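1/ 搬完了。桌子的事拖到十二月,今天一次弄完,边弄边发,手机打字,错别字别理我

2/ 背景:共用办公间,Veerle Timmermans 下个月过来坐我对面,我答应她给两个人腾出一套"坐下就能干活"的摆法。台灯、鼠标、鼠标垫、笔记本,就这几样,别的全部进抽屉。抽屉已经满了,这个以后再说

3/ 早上先清杂物。清出来的:没盖的笔若干,干掉的胶棒,一张 Kirnosetti 的收据(买的什么完全不记得),过期优惠券,一把不知道开哪儿的钥匙。钥匙我不敢扔。谁家的来认领

4/ 擦桌面。先干布再湿布再干布。上次偷懒直接湿布,灰全糊成条。咖啡杯印子用 Groen 的膏擦了两遍,淡了,没全掉。算了,那个位置以后放鼠标垫盖住

5/ 鼠标垫盖污渍这招是 Riet Wuyts 教的。她那张桌子底下不知道盖了多少东西

6/ 然后是灯。纠结最久的就是灯。放左还是放右,放近还是放远。右手写字灯在右边,手的影子正好压在字上,这个道理小学就讲过。可是插座在右边啊。线就那么长,拉到左边要从键盘前面横过去,喝水一带就倒

7/ 先按插座来,灯放右边,垫子在左。开灯试。

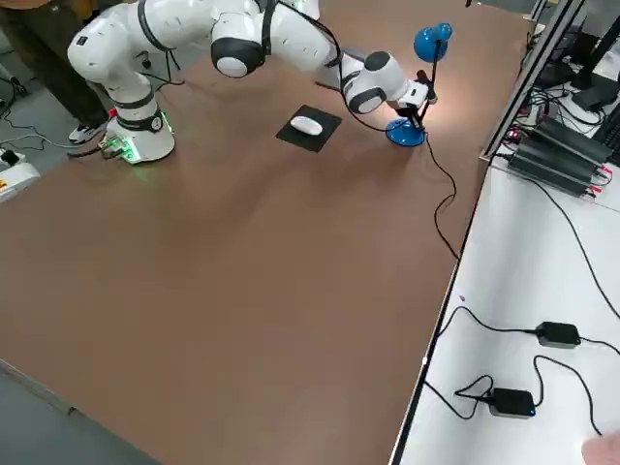

8/ 电线是这套摆法里最烦的一样,每次都是东西放好了才想起它。灯放右边的好处就在这儿,黑线从蓝底座出来,弯弯扭扭往右走,从桌边下去,不碰鼠标垫。鼠标那边随便动。亮的那块也就底座周围一圈,看纸够了,看整张桌子不够。我本来以为能照到垫子上,想多了

9/ 有人问线为什么不拉直。拉直了灯就没法挪。留一点弯,灯往前往后推的时候线跟着走。但是桌边那个下去的地方要固定,不然自己会慢慢往下滑。我买了 Budlow 的理线夹,一包 5 个,背胶的,贴之前一定把桌沿底下擦干净,我第一个就没擦,贴上去十分钟掉了

10/ 第二个擦了,到现在没掉。再观察

11/ Ans Van Leeuwen 路过说"为什么不买无线的灯"。谢谢 Ans。买过。用到一半要充电,充电的时候还是有线,而且那根线更短。已送人

12/ 说鼠标。我是白色鼠标派,脏了看得见,看得见才会擦。垫子黑色方的那种,不要那种铺半张桌子的超大垫,下面藏饼干渣,掀起来一次我做了噩梦。方的小的,拿起来一抖就完事。鼠标移动范围不够的,去把指针速度调高,别怪垫子

13/ 垫子要不要跟桌边对齐?我试过对齐,手腕别扭。斜一点点反而顺。强迫症请跳过这条

14/ 鼠标怎么放也被问过(??真的有人问)。不用的时候搁在垫子上就行,别塞笔记本底下,别扣着放。我见过同事合上电脑顺手把鼠标压在上面的,滚轮把盖子磨出一道,心疼

15/ 午饭。回来继续

16/ 回来了。饭后重看了一眼,决定再换一种。原因是 Veerle 发消息说她主要用笔记本,基本不在纸上写字。那灯就没必要占右边那块好地方,右边应该给电脑

17/ 于是:垫子先定住不动,笔记本合着放到垫子右边,中间留一条缝。缝很重要。挨太紧的话鼠标往右一甩就撞上电脑边,咚的一声,一天撞几十回,旁边的人会杀了你

18/ 灯放到靠自己这一侧。对,就是放前面。听起来很怪,我也觉得怪,Riet 说像饭店前台。但是鹅颈可以弯,灯罩往哪边照自己掰。不用了整个拎走,底座一托就起来,比从电脑后面伸手去够方便多了

19/ 反对意见:挡胳膊。会挡。所以这个摆法适合收工以后、或者第二天来的人自己再挪。坐下来第一个动作就是把灯推开,推到你喜欢的地方。我给 Veerle 留的就是这种状态,东西都在眼前,自己分配

20/ 收工样子,电脑合上,盖子朝上,苹果标在正中间,谁看了都知道这台先别压东西 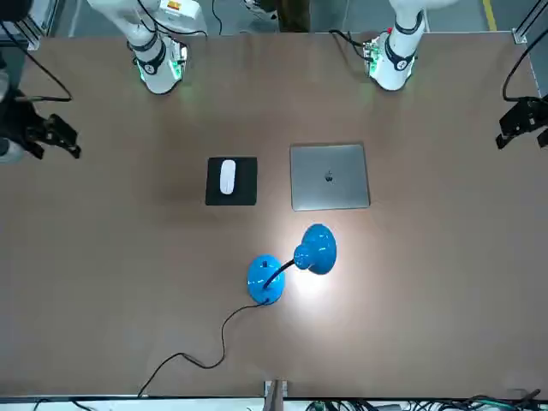

21/ 补充几条被问到的,快速过一遍

桌子多高:78 厘米。对我偏高,垫了脚凳。Veerle 比我高,应该刚好

灯花了多少:不记得了,别问,同款自己搜,搜"鹅颈 蓝色"出来一大堆。买之前看一眼底座够不够重,太轻的一弯脖子就翻

灯泡:看字舒服就行。我不懂色温,Ilídio Rocha 懂,他能讲一小时,想听的去找他

抽屉:别提抽屉

22/ Ilídio 已经来了,留言很长,概括:灯罩不要正对屏幕,会反光;也不要正对自己眼睛。照桌面,不照人。好的收到。我刚才掰灯的时候确实被晃了一下,眼前绿的紫的飘了半天

23/ 关于"东西这么少够用吗"。够不够看人。我自己试了一个礼拜,真正天天碰的就是鼠标、电脑、灯。笔要用的时候从抽屉拿。便利贴也是。水杯放脚边小凳子上,不上桌,这条是我自己的规矩,去年一杯茶全进了键盘,从此不上桌。Ayana Gidey 说水杯放地上更容易踢翻。踢翻也是湿地板,地板不用重装系统

24/ Ayana 又说那你脚凳和小凳子加起来比桌上东西还多。……好吧

25/ 线的后续!!第二个夹子还在。第三个也贴了,贴在桌底靠里,把多出来的线绕两圈搭上去。注意别绕太紧,也别跟充电器的线缠一起,到时候拔哪根都不知道。我给每根线头上贴了纸胶带写字,"灯""电脑""不知道"。不知道那根我先留着,跟钥匙一个待遇

26/ 擦灯罩的方法也有人问。关灯,拔插头,等凉。眼镜布最好用,没有就旧棉T恤。亮面的蓝色特别显手印,掰灯尽量捏脖子,别捏罩子。我每次都捏罩子,每次都擦,死循环

27/ 笔记本盖子同理,干的软布就行。不要拿擦桌子那块布去擦!!那块布上有去渍膏。差点干了这事,Riet 喊住我的

28/ 鼠标垫怎么洗:温水,一点洗洁精,手搓,平放晾。不要拧。拧过一块,四个角全翘,到现在还在架子上翘着,当杯垫都嫌晃。晾一晚上不够就晾两晚上,没干透就铺上去桌面会有印子,问就是试过

29/ 有个朋友问要不要上显示器支架、集线器、那种发光的收纳盒。我的态度:先空几天,缺什么再加。Asar 那个收纳架我看了三次都加进购物车了,三次都删了。不是不好看,是买回来一定会被我塞满。我了解我自己

30/ 顺便,攒下来的废纸称了一下,5 公斤。全是以为以后会看的。没看过。打印件里有一份 2,000 字的会议纪要打了三遍,每一遍上面都没有笔记

31/ 好了,Veerle 来之前不动了。她来了肯定还要改,改了我再发。灯最后去哪儿你们可以先猜,我猜回右边,毕竟插座又不会搬家

32/ 刚发现优惠券里有一张没过期,Groen 的,今晚到期。先跑了,回复晚点看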